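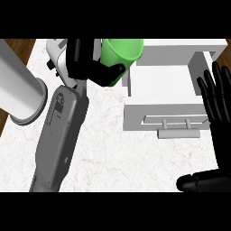

Science for Kids > Robots and Machines

Can a robot tidy up the kitchen yet?

by Boris Stojanović

Maybe you have asked this question when it was your turn to clear the table. I asked it also, and I am a grown man. The short answer is: a little bit, and slowly.

The robot in the picture is not made of metal. It lives inside a computer, in a kind of practice world that we call a simulation. The marble is drawn by the computer, and so are the white cabinet and the green cup that the robot holds in its black fingers. If the cup falls in such a world, nothing breaks. The computer puts everything back and the robot can try again. One robot program can practice the same small job 700 times before you come home from school.

Why is a cup difficult?

Try this at home with a plastic cup. Pick it up very slowly and watch your hand. Your thumb goes on one side and your other fingers go on the other side. You press, but you do not press too much. You did not think about any of this, because you learned it when you were a baby.

A robot must learn every part. It must find out where the cup is, how wide it is, and how to turn the wrist. Then it has to decide how strongly to squeeze. A paper cup wants a soft hand. A heavy mug full of tea wants a strong one.

Now look at the drawer with the gray handle. To open a drawer like this, a hand must hold the handle and pull it straight. If it pulls crooked, the drawer can get stuck. And when you have two hands, they must not bump into each other!

What can machines do already?

Some chores are easy for machines, when the machine has only one job. A dishwasher washes very well, but it can't walk to the table and take your plate. In the Golob bakery in our town, a machine puts bread rolls in bags, 30 rolls every minute. Give it a cup and it does not know what to do.

A robot with hands should do many different jobs, and this is the hard part. Every kitchen is different. In your home the cups are maybe on a high shelf, and in your friend's home they are in a box behind the rice.

So who clears the table tonight?

I think it is still you. People who build robots hope that one day a robot will work in any kitchen, also in one it has never seen before. I can't tell you which year this will be.

Words to remember

Simulation: a world made by a computer, where a robot can practice.
Grasp: the way a hand holds a thing.
Chore: a small job at home, like sweeping the floor.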